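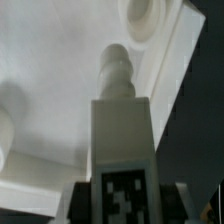
Wrist camera, with a tagged finger and a ribbed white part just beyond it.

Unit 4: Looking after the Liveck cell
Avier Workshop Course, Room 312

Welcome back, everyone, and please bring your coffee only as far as the door (I say it every year and every year there's a ring on the bench). Today we stop talking about arms in general and spend the whole session on one cell, the Liveck, which you'll be sharing until the end of term. Treat it kindly and it will put up with quite a lot from you!

We start at the fingers. They do the work, they take the knocks, and the paper tags on them are easy to scuff with a careless sleeve. Before you power anything up, look at each tag straight on in good light. You want square corners, clean white cells and a pale margin all the way round. A lifted corner gets replaced on the spot; don't press it back down with your thumb and hope. Spare tags are in drawer 28, sorted by number, and I would dearly love them to stay that way.

Wipe the plastic with a dry cloth first. If that doesn't shift the mark, use a barely damp one and keep it off the paper. 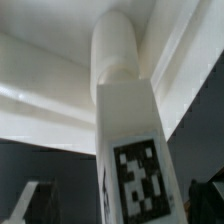 Can I move a tag a little if it was stuck on crooked last time?
Leave it where it is and tell me. The software has measured that tag in its present spot, and even a small shift means going through the finger calibration again from the top, so we would sooner live with a crooked tag that is known than a straight one that isn't.

Next comes the camera check. Open the live view, bring the arm to its rest pose and look at the exposure. White parts are the hard case for us, and if the picture is too bright, the rims and collars melt into the plate around them. Turn the gain down until you can make out shading inside a hole, then write the setting on the sheet. We usually begin at an exposure of 300 and creep from there, a little at a time, with plenty of pauses to look. 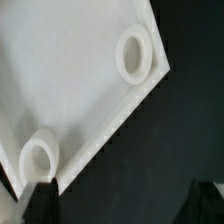
Banavport, August

The notes from here on were rewritten over the summer, after we moved the cell into the Mäkelä building, so if you have last year's handout from an older student, please use it for the first half only. The bench is new to us, the lights are higher up, and the saved pose file is now number 443. Load an older one and the arm will go politely to a place that made sense in the old room.

Bring the arm to its first pose at the slowest speed, one hand resting by the stop button, and have your partner watch the fingers while you watch the screen. Swap over for the second pose. It feels fussy, I know, and you'll be glad of the habit by week six.
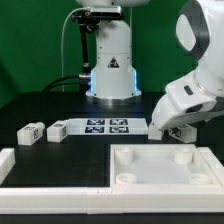
Calibrating the bench is the long part of the session, so get comfortable. Clear away pens, phones and hex keys, then check that every bolt you can reach is snug. Run your eye along the cables and make sure each has some slack for the arm to move. Then look at the mat with its four markers, two by two, and confirm that the bench camera finds all four before you press Save. The tagged blocks come after that, one at a time, and the tray with the corner posts can wait until the blocks read correctly. If a marker drops out, try the lights before you touch the camera bracket. A loose bracket costs us an afternoon.

For next time, bring your filled-in sheet with both exposure settings on it, and read the pages on gripping force.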